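Lists > Picture Houses > Archive > Seating and closing dates: the Melta

Tags: Single screens, Demolished, Corrections wanted

I went through the trade directories again last month and still can't get the Melta's seat count to settle. The first listing gives 1000, which looks like a number somebody put down before the floor was finished. Two editions later it drops to 941 and then, after the stage was taken out, to 847. The balcony had 94 seats the whole time. None of the directories break out the side boxes, so I don't know if they were ever sold as seats.

The building stood on the north side of Pudska Street, between the bank and the feed store. It opened with silent pictures and a small pipe organ. Sound came in two stages, discs first and then an optical system, and the organ chamber was walled over during the second job. The marquee everyone remembers is the third one. 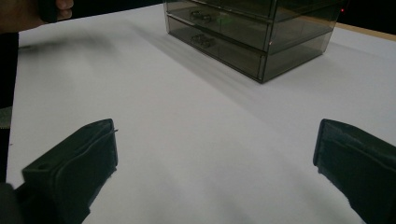
Rizal Kusuma wrote:

> The 1000 figure may belong to the Cukau and not the Melta. Both were
> run by the same circuit and their entries sit one above the other in
> the directory. I have seen the two lines swapped in at least one
> edition. The Cukau had the bigger balcony and no boxes.
>
> Also, the Melta did not close when the circuit folded. It ran
> second-run doubles under a lease for a few more years. My aunt sold
> tickets there in its last January, and the heat was off upstairs, so
> they roped off the balcony.

Thanks, the swap would explain a lot. I had the Cukau down as the smaller house, and the fire insurance map shows it with the wider lot. I'll pull the edition you mean if you can tell me which one it is.

On the closing, I was going by the last newspaper ad I could find. If the lease operator stopped advertising in the daily and used handbills, that would leave the gap I'm seeing. The assessor's card has the building vacant in one year and "theatre, part use" the year before, which fits what you say about the balcony.

The screen is another open question. A 541 is penciled on the back of the one lobby plan I have, and I took it for a lot number. It could also be the main floor count after the rows were respaced for the wide screen. That would mean they lost a lot of seats in one go, and I have no paperwork for it.

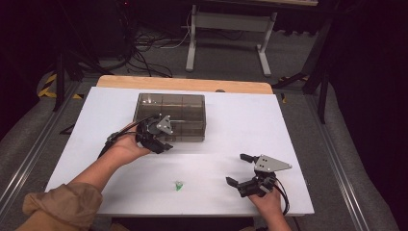

Posted to the list by the Pudska Street page editor

The Ngau is easier. It was twinned down the middle with a block wall and both halves kept the original ceiling. It came down in 2000 and the site is parking. The terrazzo from the entry is still in the sidewalk if you know where to stand, a few steps west of the bus stop.

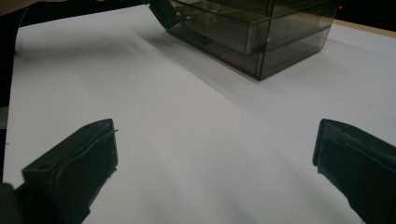 Vol. 12, No. 3

Corrections to the Ngau entry are in. I changed the architect line to "unknown" and took out the claim that it had a cry room. For the Melta I'll leave the seating blank until the directory question is answered. If anyone has a ticket stub or a handbill from the lease years, please send the wording along with the size of the paper.

6 replies | 2 shares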